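Ticket 546: hooks on the pegboard display
Opened 9/30/24. Status: open

Van Wyk says the hooks hold anything we sell. I doubt it.

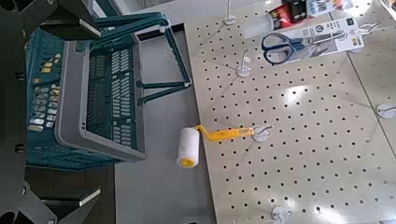
Girnari blames the holes. I don't buy that either, and the last fix from March came loose in 5 days.

Tried so far:

1. Moved the basket closer to the board. No change to the sag.
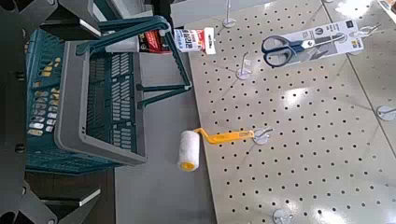 2. Spread the stock out, lint roller and trowel on separate hooks.
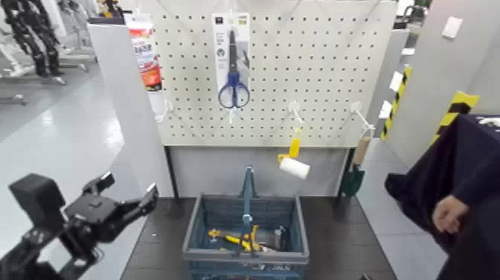

3. Pushed every base plate in again. Scissors still hang there, supposedly "within tolerance."

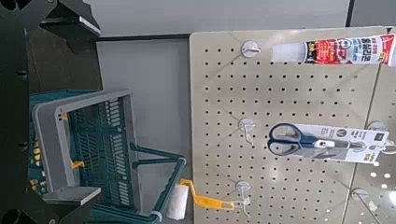

Want 3 replacement hooks before I close this.

Recent tickets
Ratonar shelf clips
Tridton label holders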